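We use cookies to remember your reading place. Accept | Manage settings

Chapter 7
Before You Sign the Order

I bought my first pair of robot arms in a hurry, and I spent the whole of November paying for it. The arms were fine. I'd simply budgeted for arms and nothing else – no table, no mounts, no spare cables, no hours for Saron Kassa to set it all up (she was very patient with me!). By the time everything was running, the extras had eaten 62 per cent of what I'd put aside for the year.

So this chapter starts with the boring part, the list of what you'll have to pay for besides the machine.

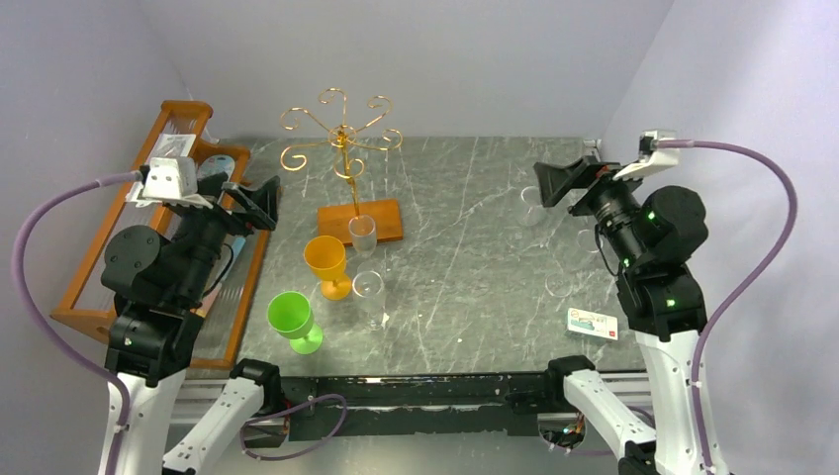 My own rule now is to price the bench before the robot, and to price it for the job you really want done. If the work is handling glassware, say, write down the glassware. Clear tumblers and wine glasses are much fainter against a dark, veined tabletop than the yellow and green plastic ones, so I'd put both sorts on the order and think hard about the table surface too. Then there are the brackets on the wrists, the rail along the front, and those purple cables, which need room to loop. Mayu Koyama at Konby keeps two spares of every cable and I've copied her.

We'll work through three quotes next, beginning with the one Zurnden sent me. Have a pencil handy, and don't look at the totals yet – read the delivery terms first.

Related chapters
Leasing or buying: the Sfeir figures
What a service contract covers
Training hours and who pays for them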